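Home | About | People | Method | Contact

About Lurnow
By Seren Nicholas
July 2, 2025

Hi! I'm Seren, and I run Lurnow, a little research outfit in Janport that teaches robots to handle clothes. There are five of us counting me, and between us we've folded more shirts than most dry cleaners.

We started out in a back office in Prinbridge with one robot arm and a stack of identical gray T-shirts. The arm got pretty good at those T-shirts! Then Shona Aitken brought in a blouse with a collar and the whole thing fell apart (Shona still brings this up at lunch). So we changed how we teach. We go into ordinary bedrooms with hand-held grippers, one for each hand, and do the job ourselves while the cameras on the grippers record it. The robot learns from those recordings, and we never have to haul an arm up anybody's stairs.

Collars and buttoned necks are my favorite part, because cloth that's lying all rumpled on a bed gives you so many wrong places to grab. Overlapping clothes make it harder still.
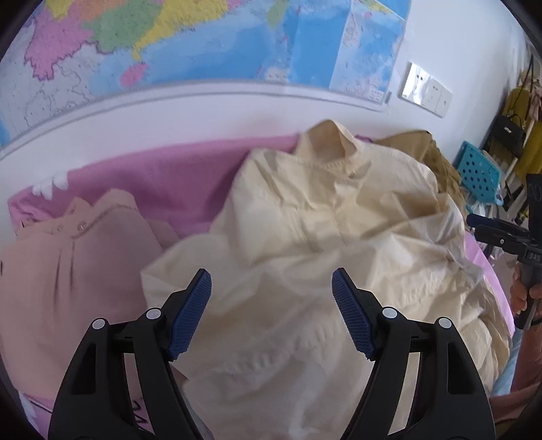
What we've found so far

Our last big round used 132 recordings from 4 homes. Abdelilah Alaoui trained two versions of the same model, one on the tidy office tables and one on the bedrooms, and gave both of them 90 tries at shirts they'd never met. The bedroom one won, and it was best by far at finding the collar first. Sleeves are still a mess. Arwel Kemeys thinks we let go of them too early when we record, and I think the model just needs more long sleeves, so we're testing both ideas before November.

Meirion Jarman looks after our grippers and writes up the method notes we call the Gittins papers, after the street we're on. If you'd like a copy, or you have a closet you'd be willing to let us loose on, drop us a line!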